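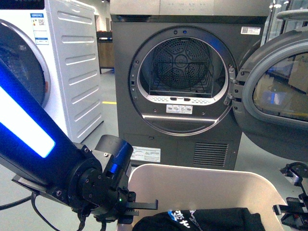
Drying rack inside the dryer - does anyone really use theirs?

Forum: Laundry and Cleaning > Dryers

porchlight_dee wrote:
Shopping for a dryer to replace our old Follholm. The one I keep going back to is a dark gray front loader, and it has a black wire rack that sits in the bottom of the drum. The salesman at Zomstead spent more time on that rack than on the dryer. Sneakers, stuffed animals, wool hats, you name it. They want $789 for it, and there's a plainer model for less with no rack.

I can't see myself using it. You lose the drum for a whole cycle to dry one pair of shoes. Am I missing something?

mudroom_mike wrote:
You're not missing much. We had one in our last dryer and I used it 2 times in 9 years. The rest of the time it lived behind the water heater and I knocked it over every time I went back there.

kestrel44 wrote:
I'll disagree with Mike. Three kids in soccer. Shoes in a drum without a rack sound like somebody falling down the stairs, and the rack stays put while the drum goes around. I use ours every week in the fall.

porchlight_dee wrote:
How long does a pair of cleats take though? The salesman said "quick" and wouldn't go any further than that.

kestrel44 wrote:
Depends how wet. Rinsed off and stuffed with a towel overnight first, maybe an hour. Soaked all the way through, longer than I'd like. I never said it was fast, I said it was quiet.

Annelies Reisinger wrote:
An hour of a dryer running for one pair of shoes. Newspaper and a fan does the same thing by morning and you don't have to buy a particular dryer to get it.

Also check the shoe label. Some glues don't like heat and the sole lets go at the toe. Ask me about my hiking boots.

kestrel44 wrote:
By morning is no good when practice is at 4:30 and they tell me at 3.

tubsandtiles wrote:
Forget the rack for a second and look at the lint filter. On the one in the picture it's down along the bottom rim of the opening, right where you drag the clothes out. I had a Giveo with the filter in that spot and socks caught on it constantly. Fuzz fell back into the gap whenever I pulled it, too. I'd want to take it out and put it back a few times in the store before paying anything.

porchlight_dee wrote:
Good point, I never touched the filter. Does the rack have to come out before you can get at it?

tubsandtiles wrote:
Can't tell you for that model. Mine had no rack. Try it with the rack in and see whether your hand fits.

mudroom_mike wrote:
And look at which way the door goes. That one swings to the right. If your washer is on the right you'll be reaching around an open door with an armful of wet towels for as long as you own it. Some doors can be switched over and some can't. Get the answer from the manual, don't take the sales guy's word.

porchlight_dee wrote:
Washer is on the left, so that part works for us. It's a thick door though, and the laundry room is more of a hallway. I'll have to measure with it open.

Annelies Reisinger wrote:
What does the plainer one cost?

porchlight_dee wrote:
$500 even, a Wyss. Smaller drum window and fewer settings, from what I remember.

Annelies Reisinger wrote:
Then you're looking at $289 more, and the only thing you've told us about the expensive one is a rack you don't think you'll use.

kestrel44 wrote:
She said that's what the salesman talked about. There could be other differences. Moisture sensor? Heat pump or regular? Those would matter to me a lot more than the price of a rack.

porchlight_dee wrote:
He didn't say and I didn't ask, which is on me. I'll go back with a list: filter, door, sensor, whether the rack can be bought separately.

mudroom_mike wrote:
If it's sold separately, ask what it costs before you tell him you like it.

tubsandtiles wrote:
And bring a shoe. The biggest one in the house. Mike's probably a 13 and that's why his stayed behind the water heater.

mudroom_mike wrote:
12 wide. They fit fine. I just don't wash my shoes.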